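Merchant category blocks and wallet top-ups: does the block follow the money?

floder_ledger
Turned on the gambling block on my Zendus debit card in July. Direct card payments to betting sites decline as expected. Loading $50 into a Plula wallet from the same card goes through, and the wallet then pays the site. Is there a setting I missed?
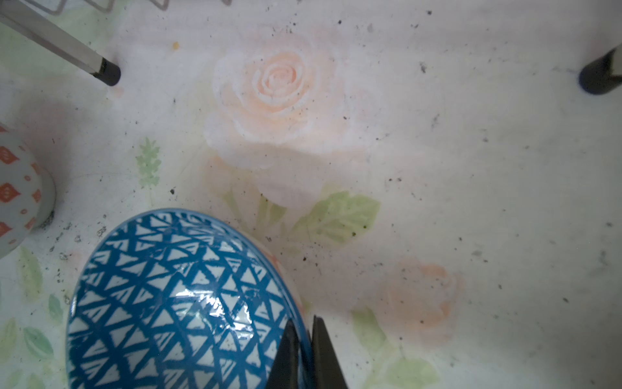
mcc_reader
No setting. The block reads the merchant category code on the authorization request. A wallet load carries the wallet's code, so Zendus never sees where the money goes next. Some wallets pass the end merchant through. Depends on the load type.

floder_ledger
Then the app text is wrong. It says "all gambling transactions."

tallgrass52
It says all gambling transactions on the card. The load is a card transaction, the bet is a wallet transaction. Read the terms, section 3.

mcc_reader
Technically correct, but I don't agree that it's good enough. Someone who switches this on is not going to read section 3. A bank can decline wallet loads as a separate category – mine does, with its own toggle.

tallgrass52
And then people complain that they can't pay for parking. Blocking a whole wallet to stop one use of it is a blunt tool.

hodzic_k
Two other gaps to check:
Recurring payments set up before the block. Mine kept posting for 2 cycles until I canceled at the merchant.
Bank transfers. The block is card only.
Also check the cooling-off period for turning it back off. Zendus had none when I tested.

floder_ledger
Mine shows a 2 day wait now, so that may have changed. Transfers I hadn't thought of. Will ask support about the wallet load and post the reply.

tallgrass52
Ask them which code they logged for it. Otherwise you'll get the canned answer.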